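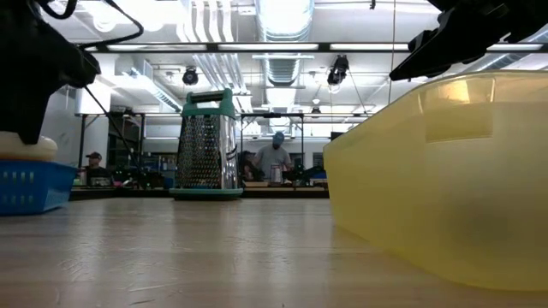 The grater and the yellow bin, on the table.

Last updated 10/3/21

The Grater

My aunt left me the grater, and she left my cousin the house at Girton, and for a good while I thought my cousin had done better out of it.

It was a box grater, the tall four-sided sort, with a teal-green handle over the top and a bit of the same colour around the bottom so it wouldn't skid about while you were going at a carrot. She'd bought it in 2000, the year she gave up the Hino and the long hauls and announced to the whole family, over a pavlova, that she was going to learn to cook. She never did, bless her, but she could grate! Cheese, zucchini, a knob of ginger, once a cake of soap when the laundry powder ran out and the shops were shut. Everything that came into that kitchen went down one side of the grater or another, and you sat at the table across from her with a mug of tea and were told things.

So when I finally packed up my own flat in December, it was the one item I couldn't find a box for. I'd wrapped the plates. I'd done the glasses in tea towels and the tea towels in a jumper. The blue basket was spoken for and the big yellow bin was meant for the pantry, and each time I put the grater in the bin it looked lonely, and each time I took it out again it stood there on the wood, shining away, as if waiting for someone to bring it some cheddar.

I rang my cousin, which I hadn't done in 849 days (my cousin told me the number; that's the sort of family we are). We talked about the removalist, and the price of the removalist, and whether the lemon tree at Girton was still dropping fruit on the neighbour's ute. Then there was one of those pauses.

"You've still got her grater?" my cousin said.

I said I did. I said I was looking at it.

"I've got nine drawers in that kitchen," said my cousin, "and I still go to the wrong one for it."
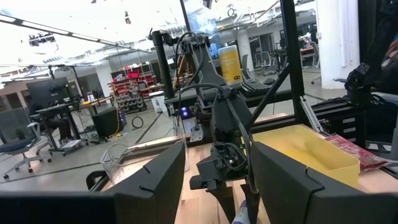

The table from further back, with the shallow yellow bin and a red snack bag towards the edge.

I ate a good many chips that afternoon, and drank what was left of the coffee, and thought about it longer than a person should think about a kitchen utensil. The new place had a kitchen the size of a wardrobe. Girton had the long bench and the window, and the old table with her chair still pulled up at the end of it.

In the end I put the grater on the passenger seat, did the belt up over it, and drove out there. My cousin had the kettle on before I'd shut the gate, and a block of tasty sitting ready on the board.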